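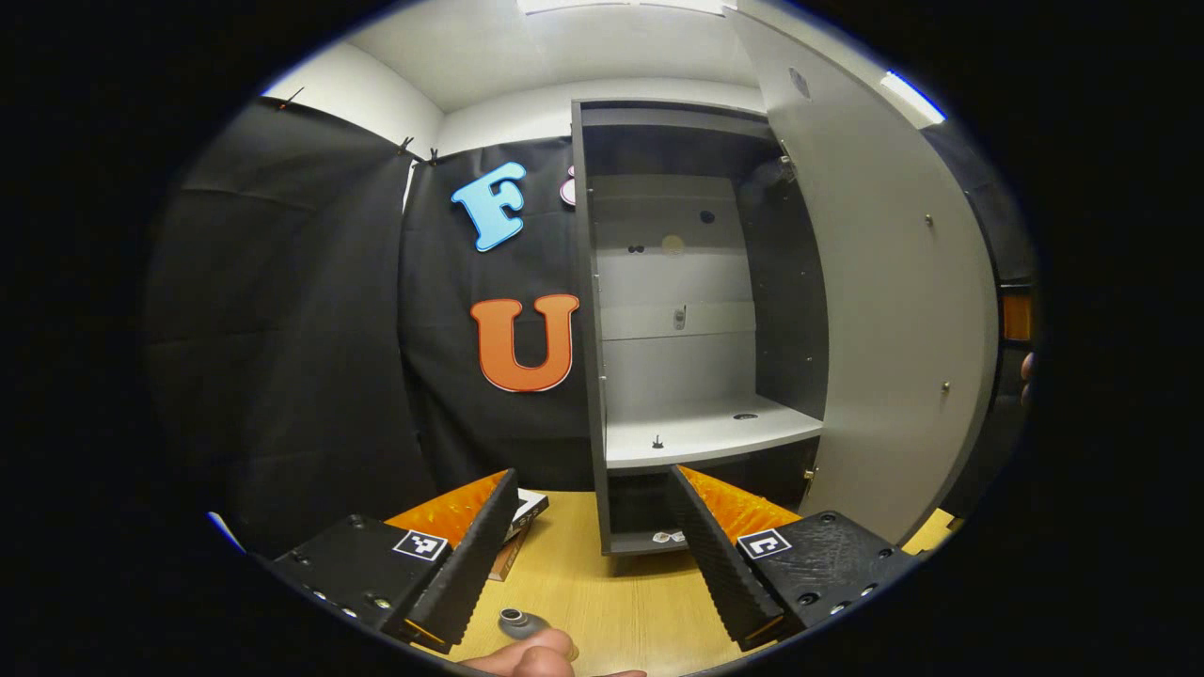
Finish notes for the dining tables at Mistel
Mar 30, 2024

The tabletops in the Mistel reading room were refinished in March with Belay, a hardwax oil, in place of the old varnish. The finish cures fully in 15 days. Until then, wipe spills promptly and keep cups on coasters.

Surface prep was done by hand. Each top was sanded to 180 grit, vacuumed, and given 2 thin coats, with the excess buffed off after 13 minutes. End grain takes up more oil and got a third pass — the color there is slightly deeper and will stay that way.

For routine cleaning, use a damp cotton cloth and the diluted Plullum soap kept under the sink. Do not use ammonia, bleach, or scouring pads. Dull patches can be re-oiled locally without stripping the whole top. Rub with a gray pad, apply a few drops, and buff until the cloth no longer drags.

Oily rags must go in the lidded metal can. They can heat up and ignite if left in a pile.

The side tables at Ceduseo are next. Their varnish is thicker and will need a coarser first grit.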